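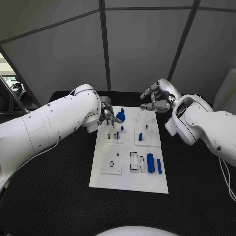
Page 7

Wyn Landeg had the kettle on before I'd got my coat off, and we were on our second cup before either of us mentioned pianos. He has been tuning them for 41 years, mostly in the villages on the Moura side of the river, and he tells you about his customers the way other people tell you about their cousins.

"I started because of my aunt's upright," he said. "It was a horrible thing, really, a great brown wardrobe of a piano, and the man who came to see to it let me hold the felt. Well, that was me finished. I went home and took the lid off ours, and my mother didn't speak to me until supper!"

He learned the trade from Horácio Rocha, who had a workshop behind the bakery and didn't believe in hurrying. For the whole first winter Wyn wasn't allowed to touch a tuning pin. He swept, he sorted hammers, and he listened to the same two strings being pulled together and let apart again, over and over, until he could hear the wobble between them slow down and stop. 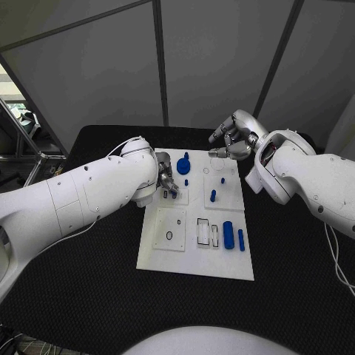
A small blue peg held just above a white plate.

"People think you need a perfect ear," he told me, pushing the cookies across. "I haven't got one. My sister has, and she can't stand to be in the house while I'm working. What you want is patience, and a decent wrist, and you want to like being alone in somebody else's front room with the clock going."

I asked which month he dreads, and he didn't have to think. January, every time. The heating has been on for weeks, the soundboards have dried out, and everybody who had a singalong over the holidays has noticed that the middle of the keyboard has gone sour. He tells them all to stand a bowl of water nearby and move the piano off the radiator wall, and he says maybe one in a whole street will do it. 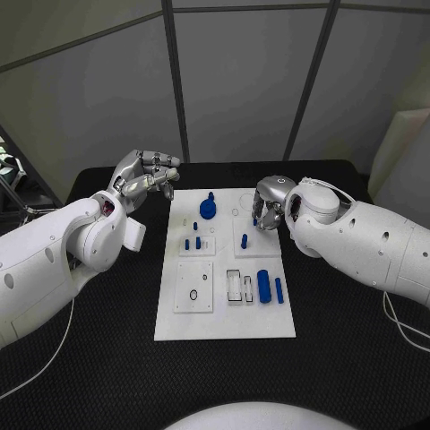 White board on a dark tabletop, with both arms reaching over it.

The oddest thing he ever found inside a piano was a set of seven teaspoons, tucked under the keys in a farmhouse. The family had blamed a lodger for them years before. "They wrote to him, too," Wyn said, very pleased. "He sent back a lovely card."

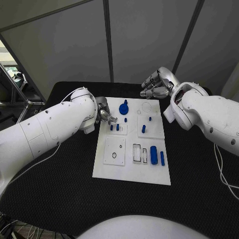 Slowing down, a little

He does fewer calls now, and Hongmei Luo, who trained with him, has taken over the schools and the chapel. He still keeps the farmhouse for himself. They give him lunch, he said, and the bass holds beautifully, and there's a dog there he'd miss.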